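Hernex Two-Hand Table Set – README

Last changed: September 20, 2021

This folder holds demonstrations for training a policy that works with two hands on a table. They were made by people holding a gripper in each hand, and no robot arm is needed for the collecting. The camera sits on the gripper, so the policy later gets the same view as the person's hand had.

The set has 2636 episodes in 106 sessions. Each session is one folder, with one video per gripper, the gripper width over time and the pose file. Times are in seconds from the start of the episode.

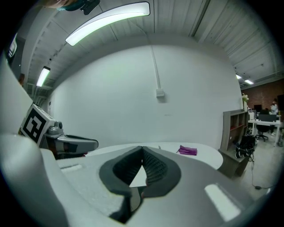 Can I train with only one of the two hands?
You can, but load the episodes with the option "single" so that the pose of the other gripper is left out. We tried this at Jisis with the right hand and the loader had no problem with it.

Poses are given in the table frame. The square marker on the cube is used to find one gripper from the view of the other. When the marker is lost for more than 7 images, the pose is filled in and the flag "guessed" is set – please check this flag before you use the fast movements.

Known faults: in the November sessions the width values of the left gripper are too small. Multiply them by the number in width_fix.txt.

Questions go to the Hernex list at Jisis.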